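**Arms on the packing bench: what has it changed for you?**

---

**knut_s** wrote:

We pack small parts at the Flillcombe site. Washers, clips, seal rings, that sort of thing, tipped into dishes, checked, bagged. In March we were told that arms would be "taking the dull part". Management has a slide that says 2,370 picks a shift. I'd like to hear from people who are further along with this, because our slide doesn't say who does what once the dull part has gone.

I've been on benches for eight years and the dull part is when I get to sit down.

---

**etelka.k** wrote:

We've had them since last spring at Fastby. What changed for me is that I walk more and talk less. Before, there were four of us at one long table and you could have a chat. Now I look after three stations and they're spread along a wall. Lift a part the arm has dropped, reset, go to the next one, refill a dish, come back.

Pay is the same. Job title went from packer to "cell attendant". My back is better, I'll give them that. By the end of a late shift my head is worse.

---

**hinrichs58** wrote:

Sorry, but I've read this thread in one form or another ever since I joined. People said the same about the bagging machine and now you'd have a riot if you took it away. Repetitive picking wrecks hands. My wife did it at Maeng and she can't open a jar. If an arm does that job, good.

---

**knut_s** wrote:

> If an arm does that job, good.

Fine by me as well, if it does it. My question is what happens at ten past two when it doesn't, and there's one person left where there used to be four.

---

**FinnL** wrote:

I set these up, so shout at me if you like. The picks figure on your slide will be from a run with one part, in one dish, in the same spot, in steady light. Ask them what it was with mixed parts. If they can't tell you, they haven't tried it.

The honest case for a small arm is short runs that nobody would buy a proper machine for. It's slow and it needs watching, but it doesn't get a sore wrist. The mistake I keep seeing is that the watching gets costed at zero.

---

**etelka.k** wrote:

Costed at zero, yes. That's my job you're describing!

Also, who teaches them? At ours it was the packers. Two of our best people spent weeks showing the arm how to approach a dish, over and over, and none of that went down as skilled work. Then the numbers were cut on that bench and one of the two was moved to goods in.

---

**hinrichs58** wrote:

Moved, though. Not sacked.

---

**etelka.k** wrote:

Moved to nights, Eckhard.

---

**u_kohlhase** wrote:

Steward at Gremska here. We got a few things in writing before the first arm was switched on, and I'd say do the same, because afterwards you've nothing to bargain with.

- Time spent teaching or correcting an arm is paid at the setter's rate.
- No one looks after more than two stations without a proper break rota.
- Stoppages are logged by the person at the bench, and the log is shared with everyone on the shift.

We didn't get the one we wanted most, which was a promise on headcount. They offered "no current plans". Make of that what you will.

The log has been the useful one. Before that, every stoppage went down as operator error.

---

**FinnL** wrote:

Agree with Uwe on the log, it helps my side too. I don't agree with the two-station limit as a flat rule. Two awkward stations can be harder than five easy ones. I'd tie it to stoppages per hour.

---

**u_kohlhase** wrote:

And who decides what counts as a stoppage? You see how it goes. A flat number is crude but everybody on the floor can check it without asking the office.

---

**knut_s** wrote:

Thanks, all. I've asked for the mixed-part figure and been told it'll be "shared in due course". I've also asked who'll be teaching ours and got a smile — so, us.

For what it's worth, I don't hate the thing. I watched one for most of a dinner break, going down into a dish and coming up again, and it was sort of restful. I just notice that everyone who calls it a helper works upstairs. We've a meeting before the summer shutdown and I'll be taking Uwe's list in with me, flat number and all. If anyone has wording for the teaching-time bit, please send me a message, I'm no good at drafting. 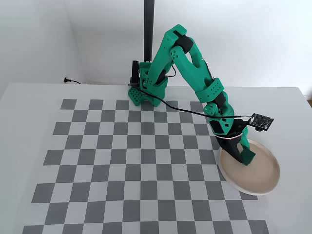
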